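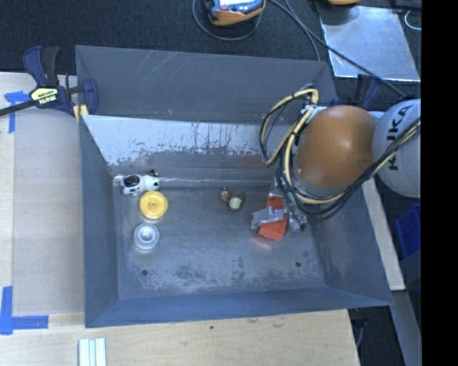
Gripper in the metal test bin, with the cable bundle looped beside the arm.

Flusex Cable Guide Set for bin picking arms
Made by Plitix
Part no. 1571

Service notice, February 2019: please read before you order or refit

The Flusex set keeps air lines and signal cables together along the wrist of a robot arm. It is sold for arms that must reach down into a deep bin and turn the tool at the bottom. The set does not include the cables.

We have received two reports of the same fault. In both, the loop of cable on the outside of the wrist was left too long. When the arm came up from the bin, the loop caught on the top of the wall. One air line was pulled out of its fitting and the gripper opened while it was holding a part. No person was hurt. At the second site the signal cable was also damaged, and the arm stopped with a tool fault.

Which sets are affected

Sets with a serial number below 461 have the old strap, with a smooth inner face. This strap can slide on the cable after some weeks of work, and the loop becomes longer little by little. The operator will not easily notice it. Sets from number 461 and up have a ribbed strap and need no change, but the check below is good for them too.

The check

Stop the arm and lock out the power and the air before you put your hands near the wrist. Release the pressure that remains in the lines.

Look at each fitting. If a line has a white mark or a bend close to the fitting, change the line. Do not cut it shorter and use it again.

With power still off, hold the loop against the arm and see if the strap moves under your fingers. It should not move at all. If it moves, take the set out of use until you have the new strap.

After this, bring back power and run the arm at low speed to the four corners of the bin, one after another, with the wrist turned to both ends of its travel. Stand outside the working area. The loop must stay clear of every wall, also on the way up. Many users test only the way down, and both reported faults came on the way up.

If your bin is held with clamps, include the clamp handles in this test. They stand higher than the wall and they are usually not in the cell drawing.

Replacement strap

The strap kit is free of charge for affected sets. Each kit has 2 straps, 2 screws and a printed sheet. You will need your serial number, which is on the inside of the base plate. Kits will be sent from our Brurnatis store until the end of March, and after that from the main warehouse.

Questions about the fault: Kerttu Rissanen, product safety
Orders and strap kits: Darcy Kingi, customer service

Related items: Seppälä line fittings, straight and elbow. Flusex spare base plate, grey.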